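Best way to stack bowls so they don't stick together?

I just got a set of nesting bowls and I love the colors so much that I leave them out on the table! White on top, light blue at the bottom. Only trouble is, two of them jam together tight.

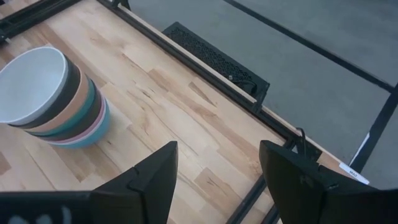
Oanh Nông
Oh, I love nesting bowls! Mine jammed all through October until I started drying them fully, rims too, and letting them sit for 5 minutes before stacking. If a pair is stuck now, put cold water in the inner bowl and stand the outer one in warm water for 3 or 4 minutes, then twist gently. Works like a charm!

Marty
paper towel between them. done

Grendberg
Second the paper towel! Coffee filters are great too, and they come out nice and flat.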